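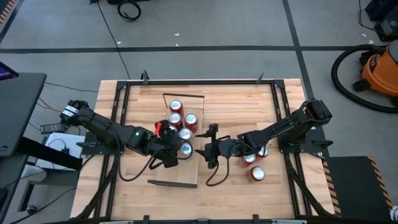
3. First power-up and flashing the firmware

Good news: the hard part of your Lustent kit is over! If the solder joints passed the checks in section 2, you're one cable away from seeing the little board come alive. Set aside an evening for this one and enjoy it.

You will need the Lustent board, a USB data cable, and a computer with the Puveo loader installed (version 36 or later).

1. Leave the battery unplugged. The board runs happily from USB for everything in this section.

2. Find the jumper marked BOOT and move it to the two pins nearest the USB socket.

3. Plug in the cable. The amber LED should blink twice and then stay on.

Note: Still dark? Try another cable first. Plenty of phone cables carry power and no data, and a few of the really thin ones barely manage the power.

4. Open Puveo, choose Drotia from the board list (it's the name of the main chip module, so don't go looking for Lustent), and press Connect.

5. Pick the firmware file and press Write. The progress counter runs up to 415 blocks.

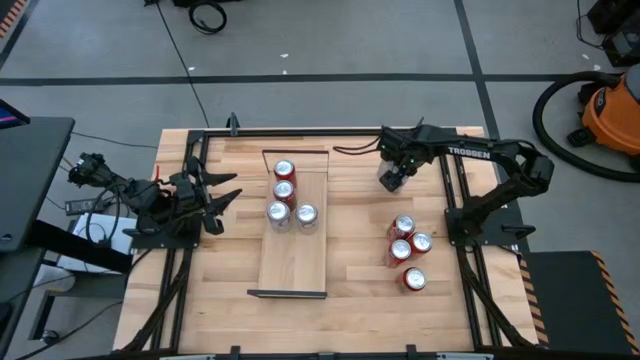
CAUTION: Don't pull the cable while the counter is moving. A half-written board can be rescued, but you'll have to start over with the recovery steps in section 7.

6. When Puveo shows "Verified," unplug the cable, move the BOOT jumper back, and plug in again. You should get a slow green pulse. Lovely, isn't it?

7. Type 238 into the Test ID box and press Send. The board answers with its serial number. Write that down inside the lid of the case; you'll want it for section 4.

Note: Error 100 means the jumper is still in the BOOT position. I've done it more times than I'd like to admit.

Kenji Yazzie worked out the pin order for the older boards sold through Mac Mathúna, and his table is in Appendix B. Steps 3 to 7 are the same for those.

Revised 17 September 2024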